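Klebereste von Gewebeband auf weißer Tischplatte - wie kriege ich das sauber ab?

Gefragt von Amarachi Akpan
Kategorie: Haushalt > Möbel > Flecken und Kleber

Hallo zusammen,

ich brauche mal euren Rat, bevor ich mir die Platte ruiniere. Ich habe einen weißen Tisch, der jetzt ein paar Jahre als Bastel-, Foto- und Alles-Tisch herhalten musste, und irgendwann habe ich angefangen, Sachen darauf festzukleben. Erst nur ein kleines Stück, dann mehr, und mittlerweile klebt da eine richtige Fläche aus grauem Gewebeband, mehrere Streifen übereinander. Daneben noch schwarzes Band, auch in mehreren Lagen, und vorne habe ich ein Stückchen über die Kante geschlagen, weil ich dort immer mit dem Ärmel hängen geblieben bin.

Jetzt soll der Tisch zu meiner Nichte umziehen und die möchte ihn verständlicherweise ohne meine Klebekunst. Eine Ecke vom schwarzen habe ich schon mal probeweise angehoben, darunter ist alles schmierig und leicht gelblich. Da habe ich lieber wieder losgelassen.

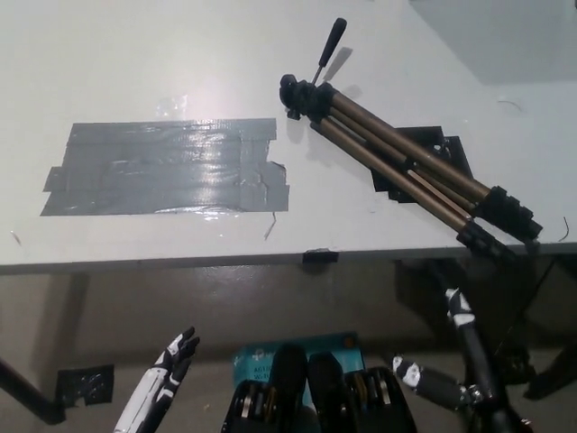 Kirkodside, im März

So liegt er gerade da. Beim grauen steht rechts ein eingerissener Zipfel ab, da würde ich wohl anfangen? Oberhalb davon sitzt außerdem noch ein Stückchen durchsichtiges Klebeband, das man nur sieht, wenn das Licht richtig drauf fällt. Das hatte ich völlig vergessen!

Was ich leider nicht weiß: ob die Platte lackiert oder beschichtet ist. Gekauft habe ich den Tisch gebraucht, ohne Anleitung, ohne alles. Im Schrank hätte ich Spiritus, Speiseöl, einen Föhn und eine halbe Flasche Silska Etikettenlöser. Eine Bekannte schwört auf Nagellackentferner, aber da habe ich ein ganz mieses Gefühl. Was meint ihr?

Danke schon mal und liebe Grüße
Amarachi

Amarachi Adeleke
144 Beiträge, Rubrik Möbel

Hallo Namensschwester, so oft treffe ich hier keine!

Dein mieses Gefühl ist goldrichtig, lass den Nagellackentferner zu. Mit Aceton habe ich mir mal einen weißen Schreibtisch versaut, die Stelle war hinterher matt und rau und ist es bis heute.

Ich würde es so machen: Föhn auf mittlere Stufe, den abstehenden Zipfel anwärmen und dann ganz flach zurückziehen, also fast parallel zur Platte. Auf keinen Fall senkrecht nach oben reißen, sonst bleibt der Kleber liegen und du hast nur das Gewebe in der Hand. Immer ein paar Zentimeter wärmen, ein paar Zentimeter ziehen. Und Streifen für Streifen, auch wenn es verlockend ist, alles auf einmal abzurupfen. Beim schwarzen genauso, oberste Lage zuerst.

Das umgeschlagene Stück an der Kante würde ich mir bis zuletzt aufheben und dort mit der Wärme sparsam sein. Falls da ein Umleimer sitzt, löst sich der sonst gleich mit, und dann hast du die nächste Baustelle.

Für die Schmiere darunter reicht meistens Speiseöl. Drauf damit, zwanzig Minuten warten, mit einer alten Plastikkarte abschieben, dann mit Spüli nachwischen. Klingt eklig, ist es auch - aber es geht. Den Silska kannst du danach für die hartnäckigen Stellen nehmen, nur bitte erst an der Unterseite ausprobieren, wenn du nicht weißt, was für eine Oberfläche das ist. Spiritus ebenso, manche Lacke mögen den gar nicht.

Den gelblichen Schimmer bekommst du vielleicht nicht ganz weg. Bei mir ist er mit der Zeit etwas blasser geworden, versprechen will ich da nichts.

Fernar

Schmutzradierer. Fertig. Oder abschleifen, 300er Papier und neu lackieren, dann sieht man nix mehr.

Effiong

Bitte nicht schleifen, solange nicht klar ist, was das für eine Platte ist! Bei einer beschichteten bist du ruckzuck durch und dann sieht es wirklich schlimm aus. Auch der Schmutzradierer ist nichts anderes als ganz feines Schleifpapier, auf glänzendem Weiß gibt das matte Flecken.

Ansonsten wie oben, nur beim durchsichtigen Klebeband würde ich ohne Föhn anfangen. Das wird bei Wärme gern so weich, dass es in Fitzeln abreißt. Lieber einen öligen Lappen drauflegen und in Ruhe einen Kaffee trinken gehen.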